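Skornwood Project Papers
Home | Project | Papers | Grippers | Data | Contact
Print this page | E-mail this page

4. Comparing the two finger sets on hanging clothes
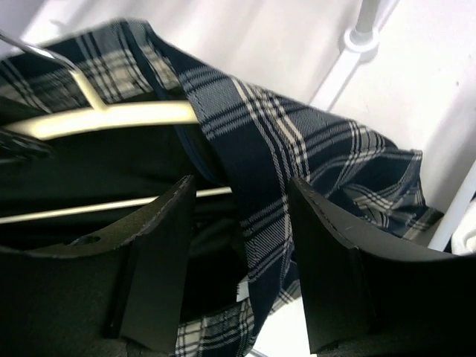
Last changed: 24/03/2019

Figure 3. Wrist camera view with the block fingers near a piece of plaid fabric draped over a cream hanger.

The folding tests in Section 3 were done on a flat table, where the cloth is held up from below. Hanging clothes are harder for the arm. The cloth swings when it is touched, and a fold that looks solid to the camera may be a single layer with nothing behind it. We therefore ran the two finger sets again on clothes hung on a rack at the Bredcombe site.

The first set was the plain black block fingers seen in Figure 3, which have flat inner faces. The second was the Barkix set, which is narrower and has a soft pad on each tip. Both were fitted to the same arm and driven by the Aguiar controller, with the closing speed left as it was in Section 3. The wrist camera was not moved between sets.

Each trial began with the fingers open and the arm at its rest position. The controller picked a grasp point from the wrist view, moved in, closed the fingers and pulled the cloth 100 mm towards the arm. A trial was scored as a hold if the cloth was still between the fingers at the end of the pull. Trials in which the hanger came off the rail were scored as failures, whatever the fingers were holding.

We ran 1,272 trials, half with each set. The block fingers failed in 224 of them and the Barkix fingers in 113. Most of the block finger failures were on thin cloth near a hem, where the wide tips pushed the fold away before they closed on it. On thick seams the two sets were close.

The camera view matters as much as the shape of the tips. As Figure 3 shows, the block fingers fill much of the lower half of the picture and the target has to be found in and above the gap between them. Patterned cloth gave the controller few problems, as the crossing stripes change direction at a fold. Dark clothes were worse. The garment below the hanger in the same figure is nearly black and its folds can hardly be made out, and on clothes like this the controller often chose a point on the hanger bar. Pale hangers against a white wall caused a smaller number of wrong choices.

We did not change the lighting to correct for this. The tests with a second camera, mounted beside the rack, were run in May and are reported in Section 5.

Print this page | E-mail this page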